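Which translation of "The Salt Registers" should I read first?

Byung-chul Cheon
posted in Books and Reading, October

Hello everybody. I want to read "The Salt Registers", the long history of the port of Priltitz, and I have found that there are two English versions. One is published by Cosau and has 334 pages. The other is from Stirnness, in two volumes, and the bookstore says 1544 pages together. This is a very big difference and I don't understand it. Is the short one an abridged book, or is it only without the notes? The back cover does not say anything. I am not a historian, I read for pleasure in the evening, but I don't like to miss important chapters. My English is good enough for newspapers, a little slow for old-fashioned style. I also saw that the first chapters have up to five family names on every page, so I am a bit afraid. Thank you in advance for any advice.

harbor_reader

Get the short one. I read it in a week on the train and it was fine. The long one is for libraries.

M. Son

I own both, so I will try to answer with some care. English is my third language, please excuse my mistakes.

The Cosau edition is abridged, but they hide this well. You find it only in the translator's note, at the end, in small letters. The original has 4 parts. Cosau gives you the first and the third almost complete, then a summary of the second, and from the last part only the chapter on the fire in the customs house. The notes are gone, and also the tables of cargo, which I did not miss.

The Stirnness edition has everything. More than half of the second volume is notes, documents and index, so the text you will really read is shorter than it looks. The translation is older and the sentences are long. Sometimes I had to go back to the beginning of a sentence to find who was speaking - this is tiring after work.
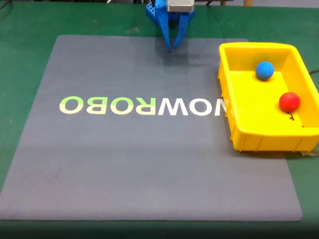 What I lost in the short version was the second part, about the quarrel between the salt merchants and the town council. In the summary it takes three pages and you think it was a small matter. In the full text it explains why the same families refuse to help each other later, when the harbor is closed. Without it the third part is a little strange.

My advice is to borrow the first volume of Stirnness and try the opening two chapters. If the style is too heavy, buy Cosau and borrow the long one again only for part two. About the family names, there is a family tree inside the front cover of both editions. I made a copy of it and used it as my bookmark.

Byung-chul Cheon

Thank you both. I will ask at my library for the first volume. Does the family tree in Cosau also have the dates of birth, or only names?

M. Son

Only names. The dates are in Stirnness, but a few are missing there too.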